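Gander Gripper Kit, Rev. 3
Parallel gripper build for hobby arms and small humanoids
Plans and parts list updated February 5, 2026

Gander is a gripper you can build at a kitchen table or at the bench in a shared shop. It started out at Radebe, our member-run workshop, because we wanted a hand that could pick up lettuce without turning it into salad, and every hand we could afford had been made for blocks and cans. Rev. 3 is the first one we like enough to put up as a kit, and we're pretty excited about it!

What's in the box

Two finger carriers and the rail they ride on
One servo with a metal gear train
Soft finger pads, two sets (one ribbed, one smooth)
Controller board with current sensing
Wrist plate drilled for the Stusness arm pattern, plus a blank plate you can drill yourself
All screws, in labeled bags
Cable, 992 mm, with strain relief already fitted

You supply the printed housing (files are included), a power supply and two hex drivers. Print time on our shop machine is 19 hours if you run everything at the fine setting. The housing is happy with a coarser setting too, but print the finger carriers slowly, they take all the load.

How it holds things

The board watches the current going to the servo and stops closing when it reaches the limit you set. The limit runs from 0 to 100 in the settings file. We ship it at 50, a fair place to start for firm things like potatoes and peppers. For leaves, bring it down a few points at a time until the grip starts to slip, then go back up a little. Write that number down. You will want it again and you will not remember it.
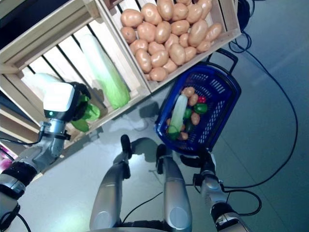 Produce is our favorite thing to tune on. It's cheap, there's a grocery store on every other corner, and a potato and a cabbage ask for completely different things from a hand. The potato wants to roll away. The cabbage is long and heavy at one end, so where you grab it matters more than how hard. If you only have room for one practice object, get a napa cabbage (or a decent play-food one, which keeps a lot better).

Crates and baskets are a good second step. Slatted sides catch fingertips, and we spent most of May filing the outer corners of the finger carriers until they quit snagging. Rev. 3 has that rounded shape in the print files. If you have Rev. 2 carriers, a file and some patience will get you there.

Cable routing

Give the cable more slack at the elbow than looks right. Move the arm through its whole reach by hand, power off, and watch the loop as you go. Tie it down on both sides of the joint and leave the joint itself free. On the floor, run cables out to the side and keep them away from where people walk. Ours is a busy shop and we've all hooked a toe on one.
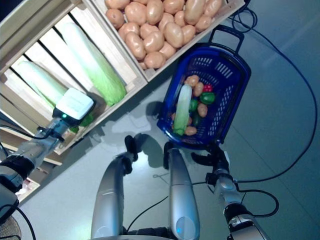 Napa cabbage, potatoes and peppers in the blue basket, with more cabbages and potatoes in the wooden crates.

Software

Gander talks over plain serial and has four commands: open, close, hold and report. The Groltar control package has a driver for it, and there's a short script in the download if you'd like to try it from a laptop first. Run "report" before anything else. If it comes back with a zero for position, the servo plug is probably in backward.

Known quirks

The smooth pads pick up dust and get slippery. Wipe them with a damp cloth.
The rail squeaks for the first few sessions, and a drop of light oil takes care of it.
The blank wrist plate is a tight fit on some prints. Sand the housing and leave the plate alone.

Spare pads and carriers are sold separately, and the print files are free to download whether you buy the kit or not. If you build one with a different finger shape, please send it to us. We keep a page of member designs and there's plenty of room on it.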